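Student Projects > Textiles and Materials > Second Year

Seams, folds and creases in grey twill: a sorting and folding study

Introduction

The project looked at how heavier woven cloth behaves when it is picked up, folded and stacked. Most household advice on folding is written for shirts and towels, and it says little about thick twill, which holds a crease in some places and refuses it in others. We wanted to find out whether the position of the seams affects how tidy a folded garment stays on a shelf.

The work was done in the textiles room at Sallwood during July. Garments were supplied by Le Roux, a second-hand clothing shop in the town, and went back there when the project ended.

Method

We used 32 garments, all of them trousers or overshirts in cotton twill or denim. Each was washed once, dried flat and left overnight before folding. Shirts with a stiff lining were set aside at the start and are not counted.

Every garment was folded in two ways. In the first, the fold was made along the main seam. In the second, the fold was made at least two fingers' width away from it. The folded pieces were put in stacks of four on an open shelf. The next morning we measured the height of each stack and noted any piece that had slipped or opened.

We also kept a short record of where the cloth was held when it was lifted from the pile. This was not in the original plan. It was added after the first few stacks, when it became clear that a garment picked up by one point arrived at the table with creases that then had to be smoothed out by hand.

Results

Folds made along the seam gave taller stacks. The seam adds extra layers and these do not press down overnight. Folds made away from the seam lay flatter, but more of them opened at the edge, mostly in the overshirts.

Lifting by a single point gave the worst creasing. Lifting with the cloth held at both ends gave very little. The difference was greatest in the heaviest trousers, where the creases were still visible after smoothing.

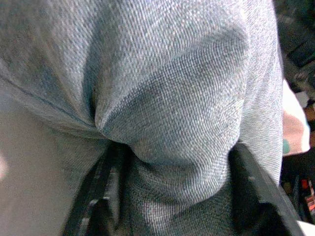
Ravindran Fernandes
Second-year student, Textiles and Materials

Gathered twill stands up in a thick rounded bulge, and the cloth near the seam is drawn into a sharp pinch with soft folds spreading out from it. The slanted weave is easy to make out on the raised part. When we marked creases for the record, we counted a pinch of this kind as one crease and left out the softer folds.

Problems

The shelf was 2 cm lower at one end, and we only noticed this halfway through. The earlier stacks were repeated. Drying times also varied, and the waistbands of some trousers may still have been slightly damp when folded.

Further work

A larger set of 200 garments would allow trousers and overshirts to be treated separately. Room 101 has deeper shelves and would be a better place for it.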